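Workshop > Home Robot Builds > Simulation & Mapping

Thread: Dreltby floor bot, sim room finally loads

solderpup wrote:
OK so the shared shop gave me a bench and I've been building Dreltby there every Thursday. Before it drives on real floors I want it to learn its way around a fake room (teal walls, dark planks, the works). Two renders from tonight:

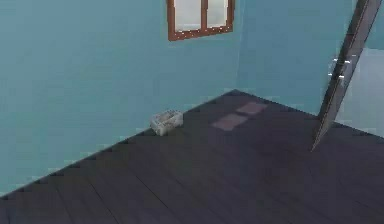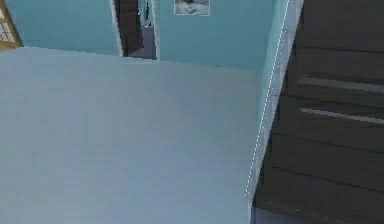

Sim room, two views. White box by the wall in the first, door open in both.

Edges look jagged to me. Should I bump the quality?

mossgear wrote:
Nope, leave it. Your bot won't care about stair-steppy floor seams. I'd worry about those light patches on the floor in the first one. Mine treated every bright spot as an obstacle for 268 runs!

tinbadger wrote:
Disagree, fix the edges. My wall finder hated that kind of thing. Took me more than 100 tries to get a clean line.

solderpup wrote:
Ugh, so both. I'm only at 80 runs. Might move the window first and see what the patches do.

mossgear wrote:
Save a copy before you touch anything, ask me how I know

Related threads
Carkovon wheel hubs keep slipping
Buckley motor board, worth it?
Cekusside shop bench sign-up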